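News > Robotics > Safety and Incidents

Arm at Grirnorley repair shop stopped after pressing too hard on a processor

Jul 2, 2025

The computer repair shop at Grirnorley has had a bit of a rough week, and the good folks there have been kind enough to share the story with us while it is still fresh. One of the robot arms in the Plirkania project, the one that has been learning to move processors in and out of desktop computers, pushed down on a chip a good deal harder than it was supposed to. No one was hurt, we're very glad to say, and the arm has been switched off at the wall until the team is sure it knows what happened.

Some of you will remember Plirkania from the open day in March, when a crowd of neighbors and quite a few children came by to watch the arm fetch and carry. The idea behind it is a simple one. Old office computers arrive at Grirnorley by the cartload, plenty of them with years of use left, and a lot of the work of getting them back on their feet is small, fiddly and hard on the eyes. The arm picks a part from a tray, carries it over to the open computer and sets it down where it belongs — or that's the hope, anyway.

The trouble came on run 2341 of the current round. According to the short report the team put up for its partners at Lungu, the arm had closed its fingers on a processor and was on its way down to the socket when it lost track of its own height. The software believed there were still 4 millimeters to go. There weren't, and the arm kept pressing until the person at the desk hit the red stop button.

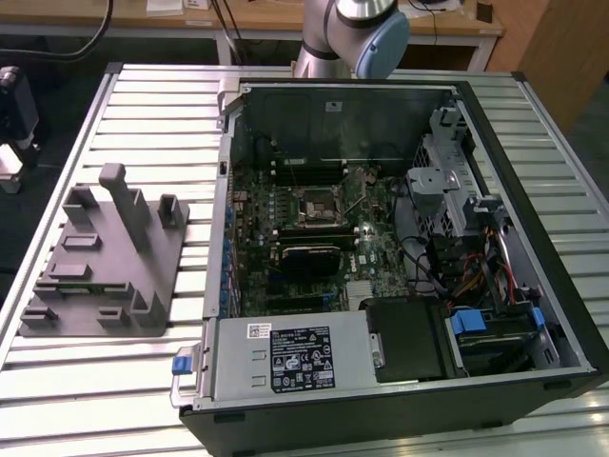
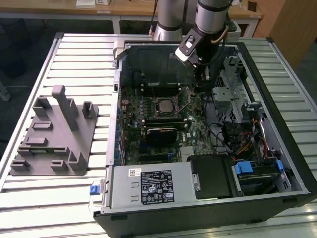
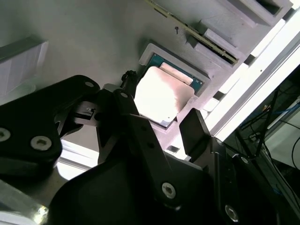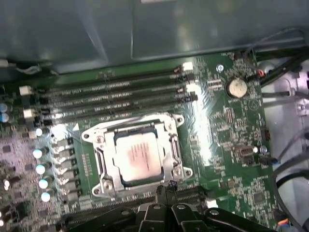 The Plirkania work area at Grirnorley, with close views of a processor in its tray (third picture) and one in the socket (fourth picture).

The damage was modest, all things considered. The chip from that run has bent contacts and won't be going into anybody's computer, and the board it was meant for has been set aside with a note taped to it. What bothered the team far more was that the arm should have stopped by itself. There is a force limit in the controller for exactly this kind of moment, and it never kicked in.

It took two long evenings of reading through logs to find out why. An update put in the day before had reset one of the settings to its factory value, so the limit that was meant to protect the sockets was set much too high to be of any use. The height problem was a separate matter, and a more ordinary one: the arm's position check had been skipped when the session started, and the small error left over from the day before was carried into every move that followed. Either one by itself would probably have meant a spoiled attempt and a grumble. Together they made for a much worse morning!

Clesier, the small firm that looks after the controller software, has already sent over a fix that keeps the force limit in place through updates. Grirnorley has made some changes of its own as well. The arm will now refuse to start until the position check has been done, and anyone working at the table will have a second stop button within reach, on the side where people usually stand when they are swapping computers over. Hands are to stay out of the case whenever the arm has power — that was always the rule, but it is now painted on the floor in large yellow letters too.

The plan had been to reach run 3000 before the summer break, and that won't happen now. The team would sooner have a slow month than another scare, and we think most people who have followed the project will feel the same way. Practice runs with scrap boards come first, at low speed, and working computers will only go back on the table when those have gone well and Lungu has read through the results.

In the meantime the repair shop itself is open as usual, and the people at the benches are handling processors by hand the way they always have. If you have left a computer with them and are worried about it, please don't be: the boards used by Plirkania come from a separate pile of retired machines, and customers' own computers have never been part of it. The full incident report, with the force readings and a list of the settings that were changed, can be requested at the front desk under number 3057.

Contact the newsroom | Copyright 2025 Grirnorley | Back to top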